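How to Keep a Worry Hour

Worry will take up whatever room you give it, so give it a small one with a bad chair. The method is old and dull, and for plenty of ordinary fretting it does the job.

Step 1. Pick a time, well before bed. Call it an hour if you like the sound of it. Fifteen minutes is plenty.

Step 2. Carry a scrap of paper. When a worry turns up at breakfast, write it down in 50 words or less and tell it to come back later. It will sulk – let it.

Step 3. At the set time, sit down and read the list. Worry properly. No TV.
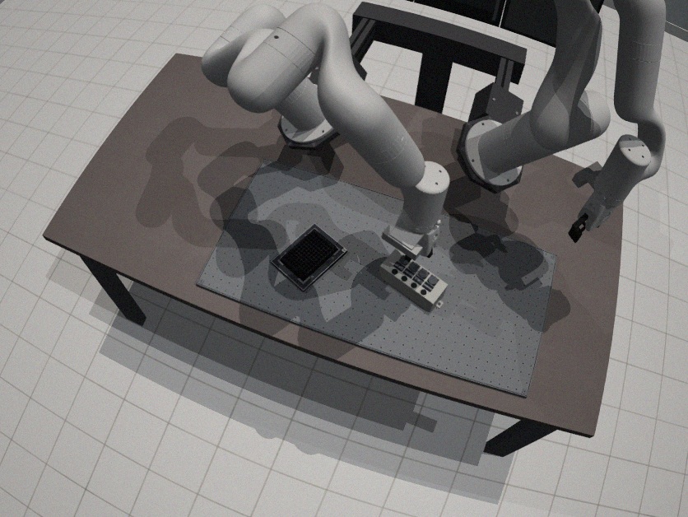
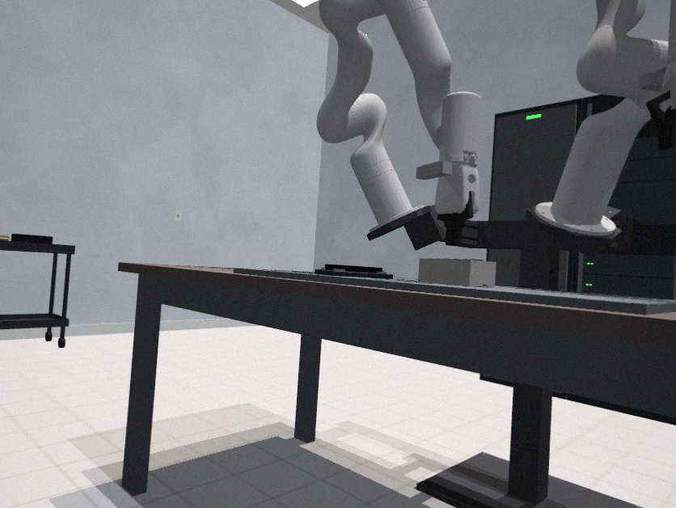 Ifor Pugh writes that he tried this through most of May and found the sitting down much harder than the worrying: by the second week he had run out of material after four minutes and was stuck there reading about his own gutters. He asks if he may leave early. He may.

Step 4. Sort what's left. If you can do something about it, write down the first small thing to do. If you can't, cross it out. You may need to cross out the same one 300 times.

Step 5. Stop when the timer goes, even in mid-dread.

If the worry won't keep to its hour, or it's costing you sleep and meals for weeks on end, skip the scrap of paper and see your doctor.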